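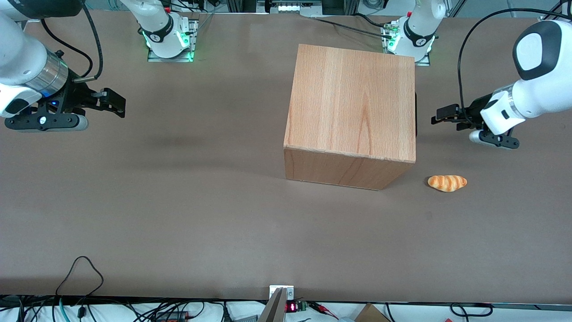 Danai Manolakis

Okay, bread people, I need opinions. I've been making small rolls every Saturday since August and I still can't decide how to keep them past day one. Paper bag and the crust goes leathery, plastic and it goes soft and sad. My aunt swears by a wooden box, my husband says freeze the lot – who's right??

crumbfirst
Your husband. Freeze them the day you bake, then 400 degrees straight from the freezer until the crust crackles. I haven't kept a roll on the counter in years.

Glykeria Andreadis
Oh I don't agree at all! Freezing is fine for a big loaf but little rolls dry out so fast when you reheat them. I keep mine in a wooden box with a cotton towel and they're good for 24 hours easy, sometimes longer in winter.

crumbfirst
24 hours isn't storage, that's just leaving bread out lol

bonora_bakes
Depends on the dough. Milk and butter rolls, wooden box. Lean dough, freezer. Also let them cool all the way first, I pulled mine early last week and the bag was full of steam in 30 minutes.

Danai Manolakis
Lean dough, just flour, water, salt and yeast. So freezer I guess? I did try adding a spoonful of olive oil once and they stayed softer, but I missed the chew.

Glykeria Andreadis
Try half and half and see which ones get eaten first. And keep the oil in!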